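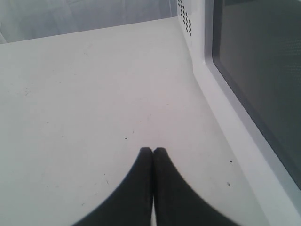 Gundus Equipment > Reconditioned > Microwave Ovens > Flatbed > Skedero Marar, white

Skedero Marar flatbed microwave oven, white, reconditioned

Countertop microwave oven with a flat cavity floor. Rated output 600 W, rated input around 1,000 W. Electronic controls, eight power levels. Intended for break rooms, small offices, studio kitchens and other places where the oven is used for reheating and light cooking. Not rated for restaurant or vending service.

Sold reconditioned, grade B. Each unit is tested at our Pevuvcombe workshop and sold with the test sheet in the box.

Cavity

The floor is a smooth, flat, pale white surface, with a raised lip along the inner edge of the door frame. It is fixed in place and sealed at the perimeter. Do not attempt to pry it up. The stirrer that distributes the microwave energy sits underneath, and the seal keeps spilled liquid out of that compartment. A broken seal voids the warranty.

The back wall is light gray and meets the floor along a straight edge. A cluster of small round vent holes is set into a white panel near the back corner, on the door side. Air leaves the cavity through these holes during operation. They must stay open. Do not cover them with foil, tape, paper liners or splash guards, and do not push tall containers hard against the panel.

Square and rectangular dishes can be used, provided they clear the walls and the door closes without force. Dishes do not rotate. Dense food should be stirred or turned by hand halfway through the cycle.

Door

White frame with a dark gray glass window edged in a lighter gray rim. The door operates a set of interlock switches, and the oven will not start unless all of them close in the correct order. If the oven is dead with the display lit, check first that nothing is caught at the door edge. If the door is clear and the fault remains, stop using the oven and contact the service desk. The interlocks are not user-adjustable.

We replace the door as a complete assembly. Glass, frame and latch hooks are not supplied separately.

Specifications

Brand: Skedero
Model: Marar
Type: Flatbed, countertop, microwave only
Rated output: 600 W
Rated input: around 1,000 W
Power levels: 8
Controls: Electronic, membrane keypad
Cavity floor: Flat, white, fixed
Back wall: Light gray
Door: White frame, dark gray glass window
Grill or convection: No
Power supply: Standard grounded household outlet
Cord: Fixed, not detachable
Built-in use: Not approved
Condition: Reconditioned, grade B
Warranty: 2 years, parts and labor, return to workshop

Condition grade

Grade B covers ovens that pass every electrical and leakage check and carry light cosmetic marks. On this model the marks are mostly on the cavity floor: tiny dark specks, faint scuffs and light gray smudging that remains visible at close range. They have no effect on heating. Ovens with cracks in the floor, lifted sealant, burn-through or exposed metal in the cavity are rejected at intake and broken for parts.

The outer case may show shelf wear on the top and sides. Keypad legends are fully legible on all units. If a mark-free cavity is required, order grade A when available. Grade A stock of the Marar is limited and is listed separately.

Reconditioning procedure

Incoming ovens are logged, stripped of the outer case and inspected for corrosion and arcing marks. The fan is removed, cleared of dust and checked for bearing noise. The waveguide cover is replaced on every unit regardless of appearance. Door hinges, latch hooks and interlock switches are checked and replaced as needed. Output is measured by water load, and an oven that reads low is held back for a new magnetron or scrapped.

Leakage is measured at the door perimeter, window and vents with the case refitted. The reading is entered on the test sheet with the initials of the technician. Bench work on this model is carried out by Rajitha Navaratnam and Lucía Calvo. The procedure was last revised in February, when the fan check was moved ahead of the water load test.

Installation

Place the oven on a level surface that can carry its weight with a full dish inside. Leave free space above, behind and at both sides, following the clearance drawing in the manual. Do not remove the feet. Do not place the oven in a closed cabinet, over a cooktop or directly beside a sink.

Use a grounded outlet. Extension cords and power strips are not permitted. On circuits shared with a kettle or coffee maker, check the combined load before use. The input rating is the figure to work from here, and it is higher than the output figure on the front of the oven.

Remove all packing from the cavity before switching on. Do not run the oven empty.

Cooking times

Package directions are often written for ovens with higher output than the Marar. At 600 W, use the low-wattage time where one is given. Where none is given, start with the printed time, check the food, and continue in short steps until it is hot throughout. Let food stand before serving.

For best results, set the dish in the middle of the floor. A second dish can be added if both are of similar size, but the time will need to be extended.

Cleaning

Unplug the oven and let it cool. Wipe the floor and walls with a soft cloth, warm water and a small amount of dish soap, then wipe again with a damp cloth. Dry the corners and the area along the back edge. Wipe over the vent holes with a cloth that has been wrung out well. Never spray liquid at them.

Scouring pads, scrapers, bleach and oven cleaner should not be used on any surface. They scratch the floor and attack the sealant. For dried-on spills, lay a wet cloth over the spot for a few minutes and wipe again. Specks that stay after this treatment are in the surface and should be left alone.

Clean the door frame and the matching face on the oven body each time the cavity is cleaned. Grease on these faces keeps the door from seating.

Supplied with the oven

Printed manual, clearance drawing, test sheet and warranty card. No cookware or plate covers are included.

Spare parts

Stocked at Pevuvcombe: waveguide cover, interlock switch set, cooling fan, keypad, door assembly, feet. The cavity floor is not available as a spare. Internal parts are sold to qualified service shops only. The high-voltage circuit can hold a dangerous charge after the oven is unplugged, and the outer case must not be opened by the user.

Questions from buyers

Can the oven be stacked? No. The top of the case is a heat path and must stay clear.

Will it start at full power by default? Yes. Pressing Start with a time entered and no level selected runs the oven at the highest level.

Can the end signal be turned off? Yes, by holding the Stop key with the oven idle. The setting is lost if the oven is unplugged.

Is the interior lamp replaceable? Yes, by the workshop. It is reached from inside the case.

Ordering

Single units ship boxed by ground carrier. Orders for several sites can be split at no charge if all addresses are supplied with the order. For quantity pricing, contact Tobiloba Tijani in sales. Warranty and service requests go to Sewwandi Begum at the service desk. Have the serial number ready. It is on the rating plate at the back of the oven and repeated at the top of the test sheet.

Page checked by Nimal Patwary, 21 May 2022.

Related items
Skedero Marar, white, grade A
Skedero Marar door assembly, white
Waveguide cover, Marar series
Interlock switch set, Marar series
Wall shelf for countertop ovens, steel
Vented plate cover, microwave safe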